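3.2 Where mugs live

Of all the objects we followed through the home kitchens in our study, mugs gave us the richest material, and we had not planned for that at all. Our first coding sheet had one line for "cups and glasses" (one line!). After the March visits we split it up, and mugs ended up with a sheet of their own. People stack plates and nest bowls without giving it much thought, but a mug has a handle, and the handle opens up choices. It can sit upright on a shelf, upside down on a cloth, or hang from a hook, a rail or a peg. Each of these came with its own habits, and those habits are what this section is about.

We logged 2,221 put-away events across all the kitchens, and 134 of them ended with a mug being hung up. That is a small share of the total, but the hanging events are wonderfully varied. A person hanging a mug has to choose a peg, turn the handle toward it, and let go at a point where the mug will settle by itself. Most people did this while talking or looking elsewhere. When Caruso asked them to slow down and tell her what they were doing, many found it hard to put into words, and several laughed and simply did it again.

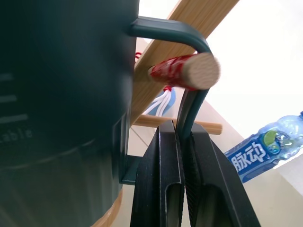 Wooden racks with angled pegs were the kind we enjoyed studying most. The tilt of the peg does much of the work: the handle slides back toward the upright and stops there, and the mug leans with its weight to one side. A wide mug takes up more room than its own peg, and it can block the one next to it. Owners knew this very well. In the Grenadus apartments, where counters are short, people hung their widest mug first or gave it the lowest peg and filled in the rest afterward. We call this "anchor placement" and return to it in Section 4.

We also became very fond of the small marks people use to claim a peg. Tape, string, a dab of paint or a sticker can all say "this one is mine" or "the big one goes here." In two households the marks had outlived the mugs they were made for, and a new mug had taken over the old mark along with the peg. Tam's interviews suggest that marks like these are kept for sentimental reasons as often as for practical ones, and we would love to see this looked at in larger shared kitchens.

Figure 3 sets the three main ways of storing mugs against the time needed to put one away. Hanging is slower than shelving for people who are new to a rack, but the gap closes quickly, and regular users were just as fast either way.

Figure 3. Time to put away one mug, by storage type (shelf, upside down on cloth, hung) and by how long the person had used the kitchen. Events coded by Chia-jung Tam and Rosalba Caruso; coding closed 12/22/21.

The spread within the hung group is wide, and much of it comes from handle shape. Tall handles with a large opening went onto a peg at the first try far more often than small round ones, which had to be lined up with care.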